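Fingertip pads slipping on hard plastic with a hand-held gripper
Posted by Kimutai Ogola, June 8, 2024

I'm putting together a pair of hand-held parallel grippers at home for recording pick-and-place runs. Soft things are fine. Smooth plastic creeps out of the jaws when I tilt my wrist. Pads are blue, linkages have two pivots per side. Is this a pad problem or slop in the pivots?

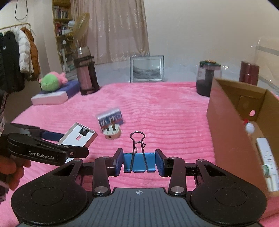
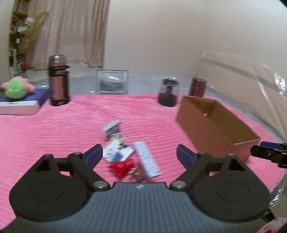
First: binder clip held between the fingertips. Second: jaws open over the blanket.

I have logged 312 grasps so far, all on the same bed.

Pornthip Intarasuk
Check the pivots first. Close the jaws on nothing and push one fingertip sideways with a pencil. If it moves before the other linkage does, you have play in the pins. Shim it. On my Cormier build that cured most of the creep — the rest was dirty pads. Wipe them with alcohol every 12 grasps or so and see if the numbers change. Also, a plush blanket gives under load, so your approach height is never the same twice. Put a board under the objects for the tests and go back to the blanket later.

Skistden
pads. get softer ones

Flastora
Agree on the board. I would also log wrist angle at the moment of the slip. Mine only let go past a certain tilt, and the cause was one finger closing early — pad thickness differed left to right.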